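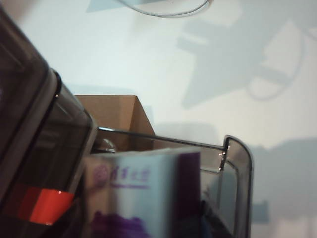
Plidunar four-wire resistance kit: bench review

The Plidunar kit is sold to teaching labs and small workshops that need to measure low resistances and cannot justify a rack instrument. It consists of a current source, a voltmeter module with two input ranges, a set of four spring-loaded probes, a reference resistor and a printed manual. I have used it since April for cable joints, bus bar contacts and a short run of copper tape samples. This review covers the hardware and the bundled logging program. The optional cold stage was not tested.

Method of measurement

The kit drives a fixed current through the outer pair of probes and reads the voltage across the inner pair. Lead and contact resistance drop out of the result as long as the voltmeter draws very little current. The source offers two settings, 10 mA and 200 mA. The higher setting is the one to use for anything below an ohm. At the lower setting the reading on a good copper joint is mostly noise.

Current is reversed on each cycle and the two readings are averaged, which removes the small voltage produced where different metals meet. The reversal can be switched off in the menu. Leave it on. With it off, touching one probe body with a warm finger moved the reading by more than the value of the joint I was measuring.

Accuracy

I compared the kit with a Bensaid bench meter that had come back from calibration shortly before. On a 476 microohm shunt the two agreed to within 2 microohms after a warm-up of half an hour. From a cold start the Plidunar read high and drifted down. The manual gives a warm-up of five minutes, and that is too short for low values. 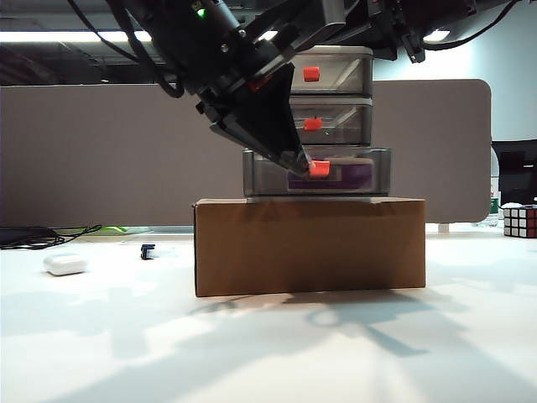
Agreement was worse on the copper tape. Most of that comes from probe placement. The inner probes have rounded tips and no fixed spacing, so the length of tape being measured changes a little every time they are set down. Lahcen Tawfik, who shares the bench with me, drilled a block of acetal to hold all four at a set pitch, and the spread between repeat readings fell to a level I could accept. A block like this should come with the kit.

Probes and leads

The probes are the weakest part. Spring force is adequate, but the plating on one tip wore through to the base metal during the copper tape work. Replacements are sold only as a set of four. The leads are twisted in pairs and shielded, with the shield tied to ground at the source end. The connectors are a keyed type that cannot be plugged in backward. Strain relief is good.

Gruno clips fit the sockets with an adapter and are better for round wire. They are less useful on flat stock, where the jaws put the current and voltage contacts too close together.

Software

The logging program writes plain text files with a time stamp, the current, both raw voltages and the averaged resistance. Having both raw values is helpful when a reading looks wrong. There is no way to set the sample interval below one second, and the program forgets the chosen folder when it closes. 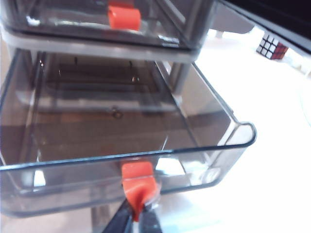

Temperature correction is offered for copper and aluminum only. Other coefficients have to be applied afterward in a spreadsheet. Fouad Issa at Trasura, the distributor, told me by e-mail that a user-defined coefficient is planned for a later version. He gave no date.

Manual

The wiring diagrams are correct and large enough to read at the bench. The section on error sources is short and leaves out self-heating, which matters for thin film samples at the higher current. The fuse rating is printed on the rear panel but does not appear in the text.

Verdict

Suitable for joints, shunts and heavy conductors down to a few hundred microohms, given a full warm-up and a fixture for the probes. Not suitable for thin films, or for work where the current has to be varied in small steps. Order a spare probe set with it.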